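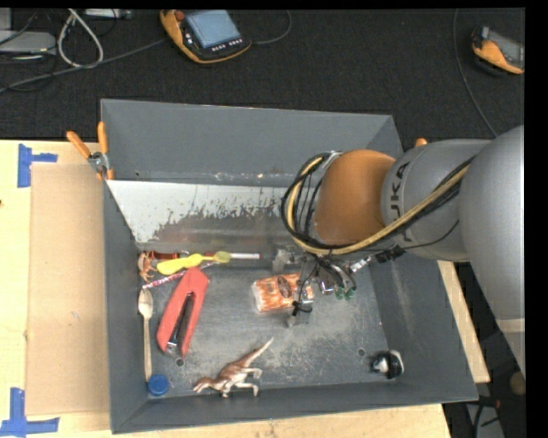
About Dromulix

Dromulix sorts mixed small goods. Shops, offices, schools and house clearance firms send us the boxes they don't have time to go through, and we go through them. What can be used again is cleaned, checked and passed on. What can't is separated by material and sent for recycling.

The business began as a market stall selling second-hand tools and stationery. Most of the stock came in job lots, and a job lot is never only what the label says. A crate sold as hand tools would also have packets of crisps in it, odd toys, bunches of keys and a few staplers. Sorting took longer than selling. Other stallholders started bringing us their own crates and paying us to sort them, and in time we gave up the stall.

We now work from Unit 2 on the Prirkex estate. The building used to be a joiner's workshop and we kept several of the old worktops. Loading is at the back, through the blue door. The front door is for visitors and small drop-offs.

What we take

Desk and stationery items: staplers, hole punches, scissors, tape dispensers, calculators, pens in quantity.
Hand tools and small hardware, including mixed boxes of fixings.
Toys and games, complete or not.
Kitchen drawer contents, apart from loose blades.
Packaged goods that are unopened and in date.
Plugs, leads and adaptors.

We don't take medicines, paint, aerosols, gas cartridges, loose batteries or anything that has been in contact with asbestos. Clothes and bedding should go to a textile merchant. If you aren't sure about something, ring before you pack it. A box that arrives with any of these in it will be put to one side and you will be asked to collect it.

How sorting is done

Each delivery is given a number and a bin. Our bins are open-topped, and the contents are spread over the floor of the bin so that things are not lying on top of one another. A full box may need to be tipped out in several goes. Small things get missed when they are piled up, and a missed packet of food can spoil everything else in the box.

Food and anything that might leak comes out first. Next are tools and anything with a point or a spring. Staplers are opened and emptied before they go any further. Toys are done last, as they usually need matching with their other parts, and those may be in a different box altogether.

Everything is then put under one of four headings: use again, repair, recycle, return to owner. The last of these covers letters, photographs, bank cards, keys with a tag on them and anything engraved. We don't sell these items under any circumstances. They go back to the customer who sent the box, in a sealed envelope, with a note of the delivery number.

Customers get a written list when the job is finished. The standard list gives totals under each heading. A full list, item by item, costs more and takes longer, and is mainly asked for by offices that have to keep an equipment register.

Our bins and worktops

People sometimes ask why we don't buy new bins. The metal ones scratch and lose their paint, but they are easy to wipe down and will take a heavy spanner dropped from height. The plastic ones we tried cracked in their first winter. A bin is replaced when it has a sharp edge on the inside or no longer sits flat. Marks and scuffs are left alone.

Who we work with

Chatzigeorgiou, the clearance firm, has been with us longest and still sends a van every Tuesday. Sandex takes our sorted metal and mixed plastics. Usable stationery is made up into boxes and offered to schools at a low fixed price, and these go quickly at the end of the summer holidays, so please order early. Toys that are clean and complete are sold from the front counter.

We are a small company and intend to remain one. There is space in the building for 400 boxes, and when it is full we stop accepting deliveries until the backlog has come down. Regular customers are told first.

Sending us a box

Boxes should be no heavier than 30 kg and should close properly at the top. Use strong cardboard or a lidded crate. Bin bags split and we can't accept them. Write your name and telephone number on two sides in marker pen. Crates are returned if you ask for them when you book, otherwise we put them back into use here.

There is no need to sort anything beforehand. A half-sorted box takes us just as long. Do take out batteries where you can reach them, and wrap glass in newspaper.

Drop-offs are accepted on weekday mornings from half past eight until noon. Collections can be arranged for larger jobs, and the price depends on distance and the number of boxes. Parking is in the bays opposite the front door. Please leave the turning area clear for the other units.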